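Unit 6: Comparing Fingertips on a Two-Arm Bench
Handout, October 30, 2019

Read this before you come to the lab. You will compare two sets of fingertips, the Nodell cones and the Vieira flat pads, on the same arms and with the same controller settings. Change only the fingertips between runs. If you touch the speed or the grip force, start the set over.

Each group does 60 picks per fingertip set. A pick counts if the object is lifted clear of the table and held while you count to five. A pick that slips and is caught again is a miss. Write it down as "slip" so we can sort those out later. 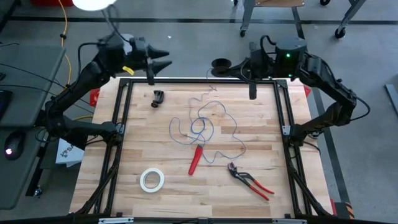 Hand tools are harder than blocks. Pliers have their weight at the jaw end, so a grip in the middle of the handles will often let them swing. Tape is easy to pinch by the wall of the roll and hard to grab across the full width. Thin wire is the worst case. The fingers have to close almost all the way, and a small error in height means they close on nothing.

Points to watch:

Home both arms before the first run and again after any fingertip change.
Check the finger gap at full close. Cones meet at a point, pads meet along a line.
Keep the arms out of each other's half unless the task is a handover.
Put objects back by hand with the arms paused - never while one is moving.

Last May's class logged 241 slips, and 72 of them were on wire. Use the Zuva log sheet, one row per pick, and note which arm was used.

For next time: read Gillham, chapter 4, and bring your totals for both sets.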